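Planning and Budgeting for a Bin-Picking Cell
Course handout, Automation Purchasing, prepared by Fatima Fashola

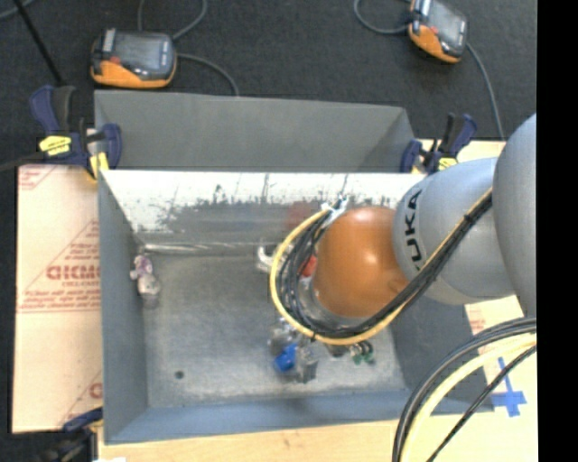 Handout 6, page 44

Revised 30 August 2022

Most first budgets for a robot cell have one big line for the arm and a small line called "other." The second line is where projects run over. This handout goes through the items that belong in it, using a bin-picking cell as the case.

1. The arm

A quote for the arm usually covers the arm, its controller and a teach pendant. Read the quote and check. If your cell needs two pendants, price two. Ask the vendor what happens to the price if delivery slips past July, when many schools and small plants close their books.

2. The end effector and its cables

Budget for the tool separately from the arm. Then budget for what runs to it. The cables on a picking arm travel outside the arm on many installations, as they do on the KUKA shown on this page, where black and yellow cables loop around the orange joint and are held with ties. Cables that bend all day are wear parts. Put a spare set in the first-year budget and write down who is allowed to reroute them.

3. Bins and fixturing

Sheet-metal bins are cheap and easy to replace. They also get scratched, and a shiny or scuffed wall can give a vision system trouble. Buy spares from the same batch if you can.

A bin has to stay put. Bar clamps at the corners are fine while the layout is still changing. For a cell that will run daily, get a price for a fixed mount — and leave the clamps in the budget anyway, for setup work.

4. Test parts

Chiamaka Odukoya's section at the Tremositz workshop uses small mixed objects for picking trials. Mixed parts show problems early: clear plastic, curved shapes, things lying against a wall of the bin. Allow $1,000 for test parts and replacements over the first year.

5. Floor, table and surface

Measure the reach of the arm before ordering the table. Covering paper and tape are consumables and go under supplies.

6. Integration and training

The Ajayi worksheet puts integration on its own page. Do the same. Get at least two quotes, and ask each firm to list hours by task. For the class exercise, the Flusidero quote includes training and the Dirus quote does not. Add up to $3,000 to Dirus before comparing the two.

Before next class

Fill in the worksheet for a one-arm cell with two bins. Mark each line as one-time or yearly. Leave the contingency line blank — we will set it together. Bring one real quote or catalog page for any item in section 3.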